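Knowledge Base > Robot Learning > Gathering Examples > Demonstrations in Simulated Kitchens

Overview Topics Glossary Contributors Search

Demonstration gathering in simulated kitchens

Demonstration gathering is the patient business of building up a store of worked examples from which a robot arm can learn a household chore. In the simulated form, the kitchen, the counter, the things lying on it and the arm itself all exist inside a computer, and a person steers the arm through the chore while the program writes down every movement. The finished recordings, usually called demonstrations or episodes, are later handed to a learning system, which tries to work out what the arm should do when it meets a similar counter by itself.

The practice grew out of work with real arms, and the two still sit side by side in most groups. A simulated counter has the great comfort that it can be put back exactly as it was at the press of a key, and a dropped bowl costs nothing but a sigh. On the other hand, a simulated bowl slides and tips only as well as somebody has taught it to, and a good deal of an operator's first week goes into getting a feel for that.
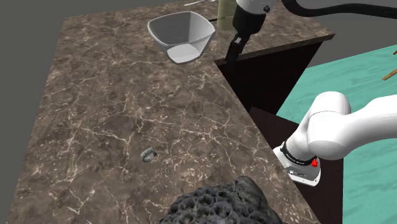

A single episode is a short affair. In the Plirnau collection, which is the one most newcomers start with, an episode may run no longer than 90 seconds, and the operator is asked to begin from whatever pose the arm has been given, without first tidying it into a favorite position. Graciela Toledo, who wrote the operator notes for Plirnau, was quite firm on this point, and her notes are still pleasant to read for their good humor as much as for their advice. She suggests slow approaches, a small pause before the fingers close, and a cup of tea after every 16 episodes.

Layouts

The starting arrangement of objects is called a layout. Most layouts are drawn up by a small program that scatters things over the counter within limits set by hand, so that a bowl will not be born halfway inside a wall. The kitchen objects are mixed quite freely with odd shapes that have no business in a kitchen at all. Dénes Mészáros argued for these early on, feeling that a learner which had only ever seen crockery would be at a loss the moment a child left a toy beside the sink, and the habit has stayed.

Bulky objects near the front of a counter deserve a word of their own. They can hide part of the work surface from one camera while leaving it plain to another, and for this reason many collections save several views of the same episode. Thin things, such as rings and cards, bring the opposite trouble: easy enough to see, and miserable to pick up. Operators at Bindthorpe used to trade tricks for them over lunch, and a few of those tricks found their way into the written guide.

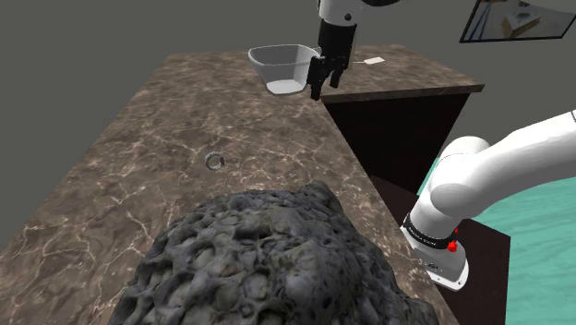
Checking and sorting

Once recorded, episodes are played back and looked over by a second person. Malte Lindemann's checklist, still in common use with small changes, asks whether the chore was finished, whether the arm struck anything hard, and whether the written instruction matches what was done. That last question catches more mistakes than one would expect, as it is very easy to move the wrong object beautifully.

Failed attempts were once thrown away. Natalina Farina's group kept theirs, marked as failures, and found them handy for teaching a learner to notice that a grasp was slipping. The Enon collection now sets aside a shelf of 400 such episodes for this purpose, with a short note on each.

Size and variety

How many demonstrations are enough is a question with no settled answer, and it can keep a room of otherwise agreeable people talking well past supper. Hartmut Reuter's view was that 11 careful layouts, each worked by several different hands, served a beginner better than a great heap of near-copies. Others prefer the heap, and let the learning system sort it out.

Related articles

Layout generators
Operator notes (Plirnau)
Camera placement for counter tasks
Grasping thin objects
Marking failed episodes
The Güneş playback viewer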